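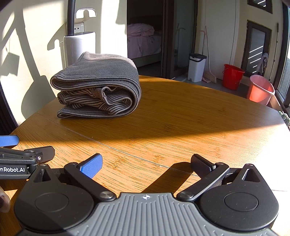

[wandness-weavers] Re: Stripes that wander, and a question about hemming

From: Jianguo Cui
To: wandness-weavers
Date: 17 Jun 2026

Hi all,

I've been waiting for someone to bring up stripes! I have been weaving almost nothing but striped towels since winter and I'm still not tired of them, so forgive the length. I'll answer in pieces under the original.

> I finally got my first towel warp off the loom and I love the colors,
> but my lengthwise stripes aren't straight. They start out fine and by
> the last towel they lean toward the left selvage. The edges pull in
> too, worse on one side. Is this a beating problem or a winding problem?

My money is on winding, with a little bit of beating on top. If they were fine in the first towel and got worse as you went, the trouble was probably put there the day you beamed the warp. What happens (it happened to me on three warps in a row before I caught it) is that one side goes on a touch looser than the other. For the first stretch you can't tell. Then the loose side builds up slack, you crank the tension to get a clean shed, the tight side gets tighter still, and the cloth starts to creep.

Next time, try packing the back beam with heavy brown paper all the way across, wider than the warp by a good hand on each side. I used to use sticks and I had far too few of them. Paper is boring and it works beautifully. Wind on with someone holding the other end if you can get them, and stop every turn to look down the beam from the side. If it looks like a barrel, stop and fix it then. You will not want to, and you'll be so glad you did.

About the beating: check where your hand lands. I'm right-handed and for years I grabbed the beater well off to the right of center. Every pick went in at a slight angle. I tied a bit of red yarn at the midpoint and made myself hold it there, and within one towel the fell was square again. It's a silly little thing and it did more for my cloth than the temple I bought.

As for the one edge pulling in, I'd look at your shuttle angle first. Lay the weft in at a slope, or make a little hill with it, before you close the shed. If the left edge is the bad one, you're probably pulling snug on that side when you catch the shuttle. Catch it, let go of the thread, then beat. I say "let go" out loud sometimes. My family has gotten used to it.

> I have the Dai, the small folding one, and I was told it isn't heavy
> enough for towels. Should I be looking for something bigger?

Oh, please don't get rid of the Dai on account of towels! Mine is the same loom and it has made stacks of them. It does walk across the floor if you beat hard, so put a rubber mat under the feet and push it up against something that won't move. The brake is the weak spot. If it slips, wipe the drum down with a dry rag (no oil anywhere near it) and tighten the spring a little. A good brake makes it feel like a different loom.

Where I'd put the money instead, if you have any to spend, is in a way to measure warps evenly. I got a used Dikoteck warping mill from a member who was moving and I would not part with it now. My old board was fine for short warps, but my arms were tired by the end and the last threads were always tighter than the first. You can guess what that did to my stripes.

> What is everyone using for yarn? I'd like something soft that doesn't
> take all year to get absorbent.

Unmercerized cotton, every time. I've been using the Brultlow two-ply, the natural and the gray. The big cone holds 1,315 yards, and I get a 6 yard warp and a good part of the weft out of one if I don't get carried away with the width. It feels stiff coming off the cone and you might wonder what I'm so excited about. Then you wash it! Hot water, a long soak, then the dryer until it's nearly done. It blooms and fills in and suddenly it's a towel.
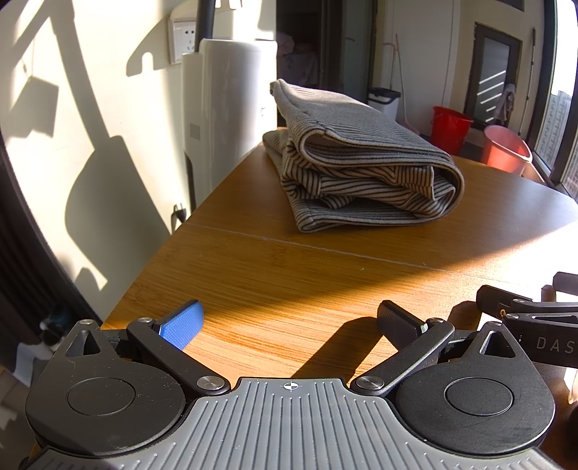

Do wash a sample before you hem anything, though. I lost a whole set to this. I measured, cut, hemmed, and washed, and the hems drew up at a different rate from the body and went wavy like lasagna. Now I zigzag the raw ends, wash and dry the entire length in one piece, press it hard while it's still a bit damp, and only then cut the towels apart. There is no going back for me on this.

> And how do you hem so that the corners aren't so bulky?

Two things helped. First, weave the hem allowance with something thinner. I switch to sewing thread doubled, or a single strand of fine cotton, for the part that will be folded under. It packs in firmer, so it takes a bit of patience at first, but the fold comes out flat enough that the machine goes over it without complaining. Start and end each towel that way and you also get a nice clear line to cut on.

Second, press before you pin. Fold up, press, fold again, press again, and then let it cool on the board before you pick it up. I use a needle meant for jeans, size 80 if the cloth is light and bigger if it isn't. At the corners I tuck the outer edge in by a thread or so, so that nothing peeks out at the side. And go slow over the selvages. If your machine hates starting at the very edge, begin a little way in, sew back to the edge, and then go forward.

If you like handwork, a hemstitch by hand is lovely and it goes faster than you'd think with the radio on. I do the gift ones by hand and machine the ones we use at home.

One more stripe thought, and then I'll stop. If you want your stripes to look even, don't make them all even! A run of identical stripes shows every small mistake. Mix a narrow one in with the wide ones, or let the gray get wider toward one side, and the eye goes along with it happily. My favorite draft right now has wide gray, thin white, thin gray, wide white, and then it all turns around at the middle. I'll bring the notes to the July meeting in Wandness if anyone wants to copy them out, along with the sample I washed to death, so you can feel how it held up.

And do send us the name of the red you used in your border. I want that red.

Happy weaving,
Jianguo

P.S. I still have the spare 12-dent reed I offered to the list last month. It fits the Dai. Write to me off list and I'll put it in the car for July.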